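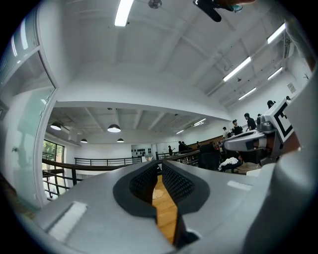
I have now been told by three separate people that I need to do something about the lighting in the workroom, and I remain unconvinced that I do. The first was a man from Tindall, who came to look at a radiator and left me a leaflet about light. The second was my sister. The third was Declan Bellamy, who rents the unit across the yard and has strong feelings about colour temperature. The charge is always the same, that a fluorescent tube is harsh, dated and bad for you. Well, there it is, a long one, hung under a white ceiling with the beams showing, and it's bright. I can see what I'm doing. The floor still comes out the colour of honey, so I don't accept that everything under a tube turns the shade of a hospital corridor, which is what the leaflet says (more or less, they had a nicer word for it).

The leaflet was for something called Skedeo, a set of flat panels which change through the day "in sympathy with your natural rhythm". My natural rhythm is that I come in after breakfast and go home when I'm hungry. I asked what the panels did that a window and a switch didn't and was told about wellbeing. I asked whose wellbeing had been measured and he said he'd get back to me. He hasn't.

The quote came to £2,956 fitted. I read it twice to make sure it wasn't for the whole yard. It included a "ceiling assessment" and an app, and if you left out the app it cost exactly the same. A cheaper scheme from Dutari would be some £700, but you have to box in between the beams to hide the wiring, and I like the beams. They're the only thing in the place anyone ever says anything nice about. Boxing them in to get a light that's kinder to look up at seems daft when I hardly ever look up.

Now, I'll be fair. There are things wrong with a tube. They hum when they get old. They flicker when they're about to go, always in December, when it's dark by four and the shop has run out. The old ones have to go to the tip separately and the man at the tip sighs at you. Replacement tubes are getting harder to buy as well, and I can't argue my way round that one. At some point I'll go to the shelf and there won't be any, and Declan will be unbearable.

What I object to is being told the light I've worked under for years has been making me miserable without my noticing. I've been miserable in that room plenty of times and I always knew what it was. Usually invoices.

I did try one experiment, on Declan's insistence. He lent me a Zado lamp, a warm one, for the bench, and for a week I switched the tube off and used that. It was pleasant, I'll give it that. It was like working in a pub. By the third afternoon I'd dropped a screw and had to put the tube back on to find it, and on a honey-coloured wooden floor too, where a dark screw ought to be the easiest thing in the world to spot. The lamp lit up the bench beautifully and left the rest of the room to fend for itself. I gave it back. He says I had it pointing the wrong way.

The white ceiling does half the work anyway, in my opinion. When I first had the place it was a sort of brown, and the same fitting gave about as much light as a fridge with the door ajar. Two coats of ordinary white emulsion and I had to blink. I've yet to see a leaflet for emulsion. If you're being sold a lighting scheme for a gloomy room I'd paint first and see whether you still want it, though do cover the floor, I found splashes for months.

So for now the tube stays. I'm told there are LED ones that go in the same fitting, and that you may or may not have to fiddle with the starter depending on who you ask. I've asked two people and had three answers. If anybody has done it and is prepared to say what it's like after a winter, I'd be interested, provided they aren't selling them.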